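Bemisside housekeeping day, speaker notes, Eilidh Crichton
Slot 2, after coffee

Hello everyone! Start with the bathroom, because I love the bathroom. Ask who cleans theirs top to bottom and who goes bottom to top (hands up, let them argue a bit). Then tell the Praltudby story: 303 guest rooms, and the bathrooms were what people wrote home about. Pause for the laugh.

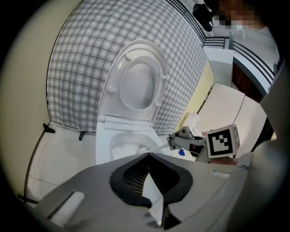
Small bathrooms are my favorite kind to teach, you can reach everything! Go slowly on this part. Lid up, seat up, both of them, every time. Look at the underside of the lid and those four little round bumpers. Grime loves the edge of a bumper, so run a cloth right around each one. Then the rim, then down into the bowl. Mention the paper roll too: move it well away before you spray anything.

Curtains next. Plaid hides splashes wonderfully, so check the hem by hand. Someone will ask about bleach. Say: read the bottle, open a window, never mix it with anything.

Pass the cloths around while I talk. Questions, then hand over to Ogundipe for floors.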